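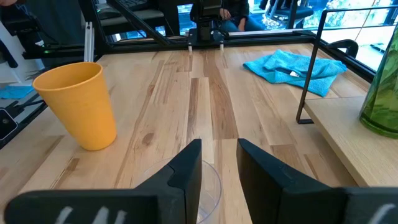 I've been using the Heser table oil since July and I think I've got enough to say about it now, so here goes. I bought the 2 litre tin from Cosudard after my old wax finish gave up completely (rings everywhere, a sticky patch where the toaster used to live, the lot). It goes on with a lint-free cloth, thin as you can manage, and you wipe off the extra after twenty minutes. What I love is that it doesn't turn pale wood orange! You still get the blond planks with the caramel streaks and the small dark knots, and a clear plastic cup set down on them has the grain showing straight through it. I paid 22 quid and I'd do it again.

The smell is the one thing I'd warn you about. It's a bit like linseed and a bit like a garage, and it hung about in our kitchen for the best part of a week, even with the back door open and me wearing two jumpers. Do it in summer if you can. The lid is a pain too, I ended up going at it with a screwdriver and now it doesn't close properly, so the rest has been decanted into a jam jar.

Drying is slow. The tin says overnight, I'd say give it two nights before you put anything heavy on it. I did two coats, with a quick rub over with very fine paper in between, and the second one made far more difference than the first. After that it took on a proper sheen, more than I expected from an oil, and when the light comes across it you get long bright bands all down the boards. If you like a dead flat look, get the Kravets matt one instead, which my sister has on her worktop in Clandgate and swears by.

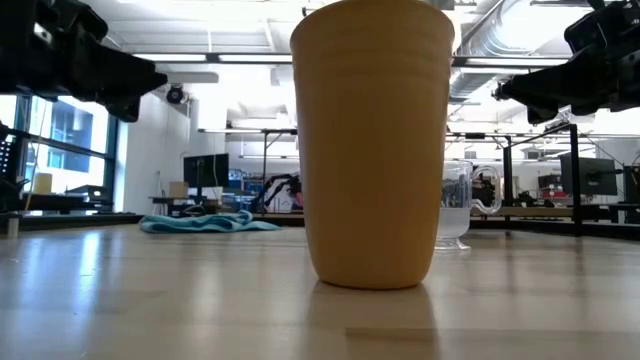

Lutz Reuter wrote in to say that he found two coats too few on an older, thirstier top, and that he went to four before tea stopped leaving a mark. He also leaves the oil on for only ten minutes in warm weather, or it goes tacky and you're rubbing at it all evening. Fair enough, mine was freshly sanded, so go by how fast yours drinks it up.

Four stars from me, and it'd be five with a better lid.

Oct 13, 2018
22 comments
Shared 2,000 times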